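Can a robot do your laundry yet? I went to find out
By Milagros Chambi
2018-11-26

I have been folding my family's towels since I was tall enough to reach the table, so when the people at Trarneo said I could come by their workshop in Brerkton and watch a robot arm try it, I said yes before they had finished the sentence. I cover local business for this page, mostly store openings and parking, and I don't get many invitations like that one!

Trarneo has 16 people on the payroll and rents the upstairs of the old Ocampo furniture showroom (if you bought a sofa in this town before the highway moved, you've climbed those stairs). For the last year and a half the company has been working on one question, whether an ordinary arm with an ordinary gripper can handle the small chores that hotels, laundromats and tired parents do all day long. They call the project Vusik. I asked what it stands for and got three different answers, so I'm leaving that alone.

The job I came to see was cloth. Pick it up, spread it out, fold it, put it on a pile. I figured that would be the easy one and that dishes would be the hard one, and I was told pretty quickly that I had it backward. A plate is the same shape every time you reach for it. A towel never is. You drop it and it lands some new way, with the corners tucked underneath, and the arm has to work out where the edges went before it can do anything useful. 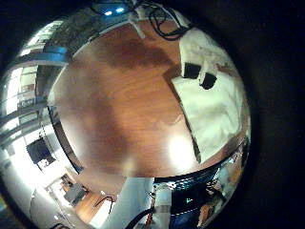 White cloth on the worktable at Trarneo's Brerkton workshop, as seen from the arm.

I hadn't thought about how much looking goes into folding. When I do it, I'm watching TV. My hands find the hem and give it a shake and the thing more or less falls into line. The arm can't shake anything, or at least not yet. It lowers, it closes on a bit of cloth, it lifts, and then there's a long pause while the software decides whether what it's holding is a corner or just a wrinkle that looks like one. More than once while I was standing there it decided on corner, and it was a wrinkle, and the whole thing slid back down in a heap. I felt for it. I've had mornings like that.

So, the numbers, which I asked for and wrote down. In their last full round of tests the team gave it 100 tries at a plain hand towel, starting from a heap, and it got to a fold they'd accept 48 times. That's up a lot from the spring, they said, when most of the runs ended with the towel on the floor. "Acceptable" is a generous word here, by the way. I was shown a stack of the good ones and my grandmother would have sent half of them back. But they were folded! You could put them in a closet and close the door.

Speed is the other thing. I timed myself at the same table, because of course I did, and I took seven seconds without hurrying. The arm took a little over four minutes on its best run of the afternoon. If you have a family's worth of laundry, that's your whole weekend and a good piece of Monday, and someone still has to carry the basket over and put the finished stuff away.

Glossy surfaces give it trouble too, I learned. A shiny tabletop throws the light back, and a bright spot next to a pale cloth can look like more cloth. The team has talked about putting a dull mat down and calling it a day, but the feeling is that people's kitchens are full of shiny tables and the machine had better get used to them. I like that attitude, even if it makes for slow afternoons.

Texture matters in ways I wouldn't have guessed. Smooth cotton slips out of the grip. Anything ribbed or knitted is easier to hold on to, but it stretches while it's being lifted, so the edge the arm was aiming for ends up someplace else.

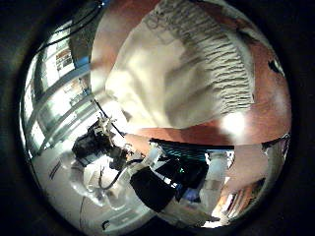 I asked the question everybody in my house wanted me to ask, which was when we can have one. The answer was a laugh, and then a fairly serious talk about who would want it first. It wouldn't be families. It would be places that fold the same item over and over, where every piece is the same size and somebody is being paid to stand there all night doing it. A motel out by the interchange has told Trarneo it goes through 800 towels on a busy weekend, and all of them are alike. At four minutes each that still doesn't work, but get it under thirty seconds and the talk gets interesting.

Whether that's good news depends on who you are, and I did bring it up. My cousin worked in a hotel laundry for six years and I can't say she loved it, but it paid her rent. The people I spoke to said they expected somebody would be standing next to the machine for a long time to come, sorting and fixing its mistakes. After what I watched, I believe them, at least for now. I'd still like to hear what the folks in the laundries think, and if you're one of them, please write to me.

What about the rest of the chores? Wiping a counter is coming along, I'm told, and so is moving boxes from one shelf to another, as long as nobody changes the boxes. Making a bed is a long way off. Fitted sheets got a groan from the entire room, and I was happy to learn that people with engineering degrees feel the same way about them as I do.

There will be an open afternoon in December, and the plan is to let visitors bring a towel from home and hand it over. The date isn't set, and I'll put it on this page when I have it. I'm bringing the big striped beach one that doesn't fit on any shelf we own.

Recent items
Ocampo building stairs to get new handrails
Brerkton laundromat adds late hours for the holidays
Where to park downtown during the tree lighting
Letters: more on the self-checkout lanes
Two new bakeries, one block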